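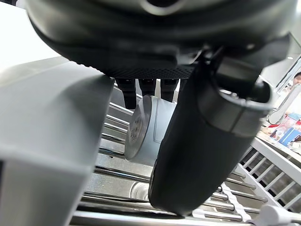 I need people who are willing to argue with me over the word "gray." Regular people, I mean, with regular eyes and a free morning or two in November. I'm putting together a small color-naming project called Irix, and gray is where it keeps getting stuck — everybody is sure they know what it means until you put two of them side by side. Take the big dark curve across the top and the much lighter shape down the left side. My paint chart from the hardware store would give those two totally different names, probably a stone and a bird, but most people I ask just say "gray" and "lighter gray" and want to get on with their day. Then I ask if the dark one is warm or cool and we're there for twenty minutes. If that sounds like a good time to you, please keep reading!

## What Irix is

It's a word collection, mostly. I want to know what people in and near Sonwood call colors when they aren't reading the name off a can. I've been at it on my own for a while (in line at the post office, at my sister's kitchen table, once in a very long wait at the tire place) and I have a shoebox of index cards to show for it. The cards are great, but they're a mess. I never asked everyone the same question, and half of them don't say what light we were standing in.

So now I'm doing it properly, with a fixed set of 107 painted cards that everyone gets to see under the same lamps. When it's done I'm making a printed booklet of the names, with a swatch next to each group of words. It'll be a plain little thing with a stapled spine and I'm ridiculously excited about it.

## Who I'm looking for

You need to be 18 or older and you need to be able to get to Wasilewska Hall. That's pretty much the list.

You don't need any art training. If you have some, come anyway, but I'll ask you to leave the fancy words for the second half of the session. I'd especially like to hear from:

- people who learned their color words in a language other than English
- anyone who sews, quilts, knits or dyes
- house painters, car painters, nail techs, hairdressers
- people who are colorblind, any type (yes, really, I want your words too)
- people who've had cataract surgery and remember how things looked before
- folks who think they have nothing to say about color

That last group gives me the best cards. A man at the bus stop told me a wall was "the color of a school in the afternoon" and I've thought of it every day since.

If you wear glasses, wear them. If they're tinted, please bring a clear pair if you've got one.

## What you'd be doing

Two visits, a week or more apart. Each one takes a morning or an afternoon, your pick, with a snack break in the middle.

**First visit: naming.** You sit at a table with the lamps on and I hand you cards one at a time. You say what you'd call the color and I write it down exactly the way you said it. One word is fine. A whole sentence is fine. "I don't know, beige?" is fine, and I'll write the question mark. There's no clock on it.

**Second visit: sorting.** You get the whole set back, all mixed up, and you make piles. You decide how many and what goes where, then you tell me what each pile is called. I'll probably ask where gray stops and blue starts. Bring water for that part.

The sorting takes more out of people than they expect, so I keep the groups small. There are three tables in the room and everyone works at their own. You're welcome to come with a friend, but I'll seat you apart so you don't borrow each other's words.

A note on shiny things. All the cards are matte this time. I tried glossy ones in the spring and everybody tilted their heads to dodge the reflection, and a color with a reflection on it gets called all sorts of things. I may do a shiny set next year if there's interest. Textured ones too — I have a theory that a bumpy black reads as a different black from a smooth one, but my evidence is thin so far and my cousin says I'm imagining it.

## Where and when

Wasilewska Hall in Sonwood, the upstairs room, the one with the green door (what kind of green is a question for later). There's an elevator at the back entrance. It's a ten-minute walk from the library and there's free parking behind the building, though it fills up when the choir's in.

Sessions run through November, mornings and afternoons. I don't have evening slots this round, sorry. The room has big windows and blinds that don't close all the way, and the light goes funny at the end of the day even with the lamps.

## What you get

Each person who does both visits gets $81, paid by check at the end of the second one. If you only make it to the first visit, I'll pay you half. I know that's not a fortune, but it should cover the drive and a decent dinner.

You also get:

- coffee, tea and whatever I've baked (let me know about allergies)
- a copy of the booklet, mailed to you
- your name in the back of it, if you want it there

The money for this comes from Drinineck, the paint store on the corner by the old depot, who are also mixing the cards for me. They don't get to pick the words and they don't get your contact info. They did ask for a poster of the results to hang by the register and I said sure.

## What happens to your words

I keep the cards with a number on them in place of your name. The list that matches names to numbers stays with me and gets shredded once the booklets are mailed. If you change your mind at any point before printing, tell me and I'll pull your cards, and you keep whatever you've been paid.

I don't record sound or video. I'd like to jot down your age, the languages you grew up with and what kind of work you do or did. You can skip any of those.

We're printing 400 booklets. After the participants' copies go out, the rest will be on the free shelf at the library and at Drinineck till they run out.

## How to sign up

Fill out one of the yellow slips on the board at Wasilewska Hall, or at the Drinineck counter, and drop it in the box next to it. Put down:

1. your name and the best way to reach you
2. mornings, afternoons or either
3. anything I should know to make the room work for you (chair, lighting, seating, a service dog, whatever it is)
4. the color of your front door, in your own words

Number four isn't a test, I just like reading them. If you don't have a front door, do the fridge.

I'm emptying the boxes starting 11th October and I'll get back to everyone, including the people I can't fit in. If more of you sign up than I have chairs for, I'll try to get a good mix of ages and languages first and then go by who signed up earliest. Anyone left over goes to the top of the list for the next set, which I'm pretty sure is going to be browns.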